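Lerko Table Oil: Application and Care Guide
Section 4: Re-oiling a wooden tabletop 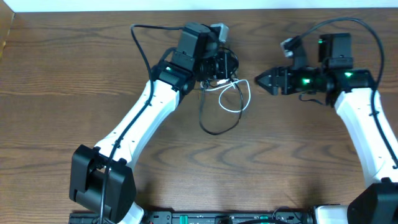
4.1 Before you start

This section covers the re-oiling of solid or veneered tabletops that already have an oil finish. It does not apply to lacquered or varnished surfaces. If the existing finish is unknown, carry out the test in 4.2 first.

The room must be at 10 °C or above and remain so until the oil has cured. Keep the tin in the same room overnight before use.

You will need:
Lerko Table Oil (one tin, item 704)
Liko abrasive pad, fine
Two lint-free cotton cloths
Durel wood soap
A metal bucket with a lid, filled with water

4.2 Testing the finish

1. Choose a spot on the underside of the top.
2. Place one drop of water on the wood and leave it for 20 minutes.
3. Wipe the spot dry. If the wood has darkened, the surface will take oil. If there is no change, the top is probably lacquered and must be stripped (see Section 6).

Note: A recently waxed top will also repel water. Remove the wax with Bratu wax remover and repeat the test.

4.3 Cleaning and rubbing down

1. Clear the table and wash it with Durel wood soap, diluted as stated on the bottle. Use a wrung-out cloth – standing water will raise the grain.
2. Leave the top to dry overnight.
3. Rub down with the Liko pad, working along the grain. Use light, even pressure and do not concentrate on single marks.
4. Vacuum the surface, then wipe with a dry cloth.

Caution: Veneer is thin. Do not use a powered sander on a veneered top.

4.4 Applying the oil

1. Stir the tin thoroughly. Do not shake it.
2. Pour a small amount on to a cotton cloth and spread it along the grain in a thin, even film. Coat the edges last.
3. Wait 20 minutes. Dull patches show where the oil has soaked in and may be given a little more.
4. Wipe off all surplus with the second cloth. Oil left on the surface will turn sticky.
5. Allow 10 hours before applying a second coat. Up to three coats may be needed on very dry wood.

WARNING: Oily cloths can catch fire without a flame or spark. Place used cloths in the bucket of water immediately and close the lid. Do not leave them folded or in a waste bin.

4.5 Curing

The table may be used with care after one day. Full curing takes seven days, during which the surface must be kept free of water, hot dishes and tablecloths.

If the top is still tacky after two days, apply a very thin film of fresh oil, wait five minutes and wipe hard with a clean cloth.

4.6 Storage

Close the tin firmly and store it upright, away from frost. A skin may form on part-used tins – lift it out whole and do not stir it in.

Guide revised January 2021. Technical editor: Charmaine Visser.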